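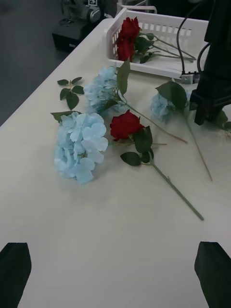
Speaker notes - evaluating the Kivi sorting kit

Slide 1. Opening

Thanks for staying past 4 p.m. Keep this short. I was asked to say whether we should buy the Kivi kit from Himach. I'll give my answer at the start so people can argue with it: no for this season, and maybe later if they fix the contract.

Ask for a show of hands: who has watched the sales video? Who has watched it at normal speed?

Slide 2. What they are selling

Two arms, grippers, cameras, a laptop with their software on it, and a year of support. The pitch is "show it the job and it learns the job." The job we gave it was ours: pick up mixed artificial stems, roses and hydrangeas, and put them in a basket. That is the returns bench at Skolport, which is the dullest work in the building and the work we can never staff in March.

Say this clearly: I have no quarrel with the hardware. The arms are decent. My quarrel is with the word "learns" and with what it costs us in hours.

Slide 3. The table

Point out the stems. People who don't handle silk flowers think the bloom is the hard part. A hydrangea head is big and soft and forgiving. The stem is long and thin and lies flat on the table, and stems end up across each other. Leaves come off or hide what is under them. Look at the small blue one with the dark leaf over it. A person lifts the leaf without thinking. Ask the vendor what their system does.

Then the color question. Red rose on white table, easy. Pale blue on white table under our lights, I'm less sure. Loose green sprig with no flower at all - is that stock, or is it trash? We have a rule for that at Skolport. It took us ten minutes to explain it to a new hire. Himach wanted it written up as a separate task, and billed as one.

Slide 4. The numbers

We recorded 158 demonstrations over the trial. Himach's brochure says 40 is enough "for most pick and place." When I asked what counted as most, I got the brochure again.

Test runs: 80. One item per run, starting on the table, ending in the basket. A run passed only if nobody touched anything and the item was still in one piece. I'm leaving the pass rate off the slide on purpose. Himach and I count dropped-and-picked-again differently, and I don't want one number going around in an email without that note attached. Both counts are in the handout.

(If pushed: on either count, a temp does better.)

Slide 5. What goes in the basket

Their score sheet gives full marks once the item is inside. Ours doesn't. A rose lying on its side along the bottom of the basket is fine for returns. It is not fine for resale packing, where blooms face one way. The sales deck shows resale packing. We never saw it done on our site.

Slide 6. The alternative

Ullon quoted us for a plain tilt tray and a better bench, 1462 for the set, delivered. No software and no support year. I know it's a boring slide. Leave it up for a minute anyway.

Slide 7. What would change my mind

- Test runs on our stock, scored on our sheet, before any deposit.
- Changing flower types included in the price. We swap lines every season.
- The recordings stay with us if we cancel. The current draft is vague on this - read the clause out loud.
- A repair time in writing for the gripper fingers.

Slide 8. Questions

Likely one: "Won't it get better with updates?" It might. I'd buy it after the update, then.

Likely two: night shifts. Fair point, and the best case for the kit. Slow matters less when the bench is idle anyway. But somebody still has to lay out the stems and empty the basket, so ask who that is before agreeing.

Handouts are by the door. Please take the one with both counts.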